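Willems open lab, student project night

Got to the Willems building late, parking at Ummont was full and the 114 bus dropped me at the wrong gate. Missed the intro talk. Went straight up to the Holtska club's room -- that was the one I came for.

Their project is a kitchen table with two arms, and the task this term is rolling dough. Cloth for practice, real dough is planned for January. Teams get 15 minutes a slot. Butterfly wallpaper on all the walls, very cheerful.
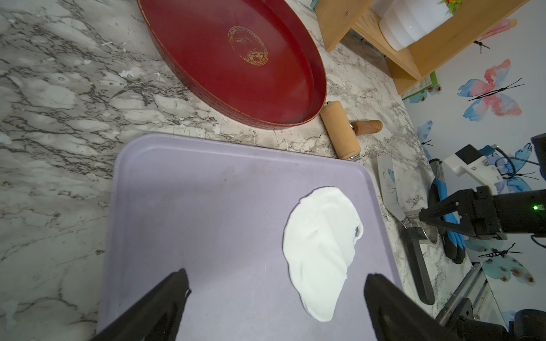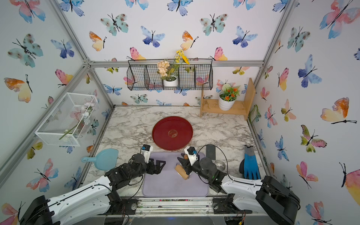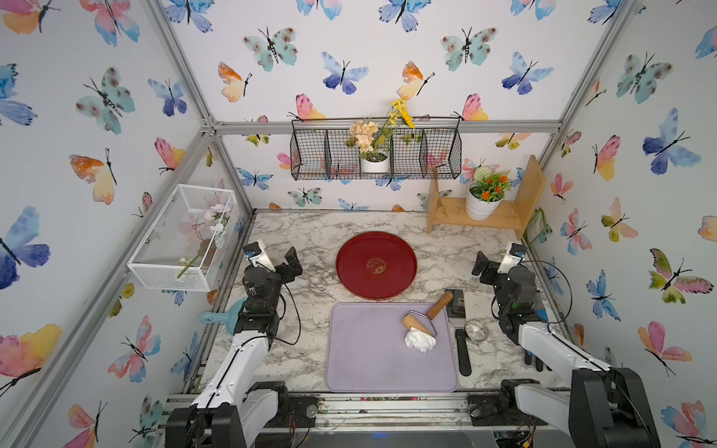
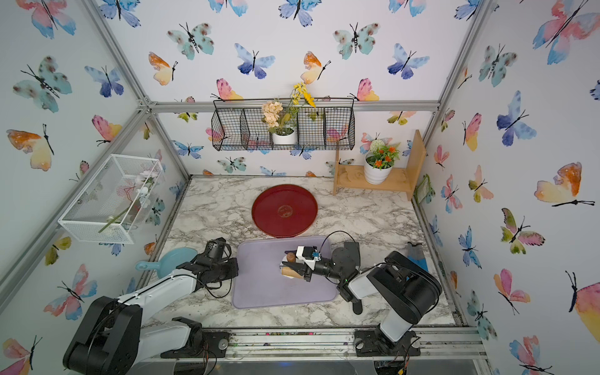 Holtska club's two-arm rolling table, Willems open lab. First picture is the wrist view.

Asked one of the students what the hardest part was. Grip, she said, then cables, then grip agian. They log every try in a shared sheet, 167 rows so far. Code is a mess by their own account but they let me scroll thru it.

Drisetex had a stand down the hall with free pens and a conveyor demo, didn't stay long. Coffee gone by 8 pm. Next open lab is in spring, sign up early -- the small rooms only take 15 visitors at a time.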